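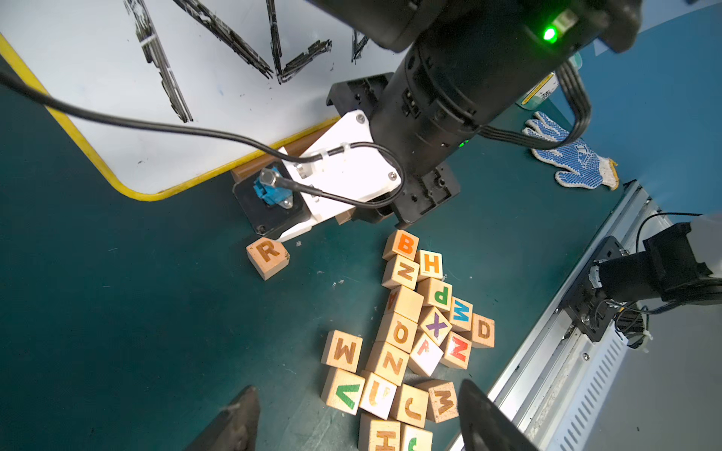
Udis Letter Blocks: Data Card and Collection Rules

Version 3
Maintained by the Data Practice Group, Hsieh Laboratory
Contact: Shu-fen Chu
Last revised: Oct 12, 2020

Summary

Udis Letter Blocks contains 2,861 recorded episodes of two-arm tabletop manipulation with wooden letter blocks. In each episode a short word is written on a whiteboard, and the operator picks out the matching blocks and sets them in a row. The release includes camera video, joint positions and gripper commands for both arms.

This card states the rules under which the episodes were recorded. Sites that wish to contribute must follow the same rules. Episodes recorded under earlier versions are kept in a separate folder and should not be mixed with the current release.

1. Workspace

1.1 Both arms shall be fixed to their mounting plates before power is applied. Plates are to be checked for movement at the start of every shift.

1.2 Cables on the wrist shall be tied so that they clear the gripper fingers through the full range of motion. A cable that crosses a camera view is logged as a minor fault. The episode may still be submitted.

1.3 Booth decoration is permitted and may differ between sites. It must not be changed within a session.

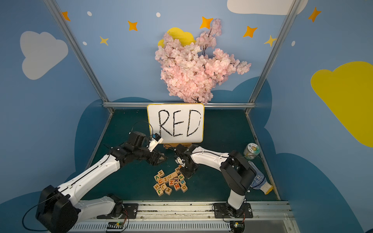 1.4 Blocks shall be tipped out by hand and left as they fall. Operators may not turn letters face up or spread the pile -- this includes blocks that land on top of one another.

1.5 The target word is to be in capital letters, in black marker. Traces of an earlier word must be wiped off before recording begins.

2. Operator conduct

2.1 Hands stay outside the booth while either arm is powered. To recover a dropped block, the operator stops both arms, waits for the status light to confirm, and only then reaches in.

2.2 When the two grippers are working close together, one arm holds still while the other moves. Contact between grippers ends the episode, which is then labeled "contact" and retained.

2.3 An operator may record no more than 400 episodes on one setup before moving to another.

3. Labels

Each episode carries one of 5 outcome labels: complete, partial, wrong letter, contact, stopped. Labels are assigned by a second person who did not operate the arms. Disputed labels go to the maintainer.

4. Known limits

All words are in English and use the Latin alphabet. Word choice at the Cullell site was narrow before June, and short color names are overrepresented there. Episodes from the Stembridge site have no wrist video for the right arm.

5. Changes

Version 3 adds rule 2.2 and withdraws the former allowance for sorting blocks before recording. Requests for correction should give the episode number and the label in question.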